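3.2 What people did with the prompts

I should say up front that I expected the thank-you prompts to win. Everybody likes writing a thank-you note, or so I figured when Maricruz Ventura and I sat down in March to draft the list. We had 40 people signed up through the Gutlow neighborhood newsletter, and each of them got one small kindness a day by text, always at 7 in the morning. They could do it, swap it for something else, or skip it, and all we asked for was a line or two at bedtime.

The thank-you notes did fine. What people really took to, though, were the prompts that let them stay hidden – paying for a stranger's coffee, bringing a neighbor's trash cans up the driveway, leaving a good paperback on the bus. One woman in Solís wrote us half a page about shoveling the walk next door before sunup and then watching from her kitchen to see if anyone noticed. (They did. They thanked the wrong neighbor, and she was thrilled!)
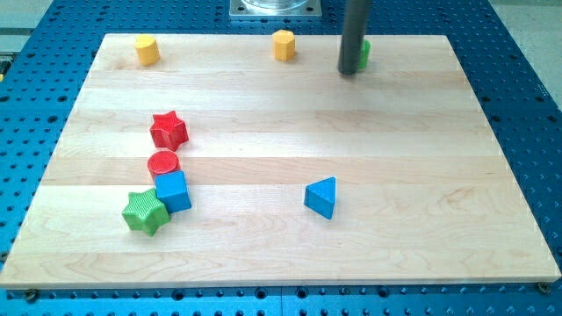 Figure 2. Small colored blocks on a maple board.

Skipping was more common than I'd hoped, and it bunched up on Saturday. I had guessed weekends would be easier, with more free time and all, but a lot of our prompts leaned on coworkers and cashiers and bus drivers, and plenty of folks just stayed home. Bello Adebisi had warned me of this after his own Grillanberg study and I didn't listen. We rewrote two of the prompts halfway through so they could be done from the couch, which makes the before-and-after comparison messier than I'd like.

Then there were the swaps. Thirteen people swapped at least once, and I loved reading these. A phone call to an aunt in Grinomeck stood in for "compliment a stranger," and somebody baked cornbread for a mail carrier instead of holding a door. We counted a swap as done if the person named who it was for. Maricruz wanted a stricter rule – same type of act, same day – and we went back and forth on it for a good while. Section 3.3 gives the numbers under both rules.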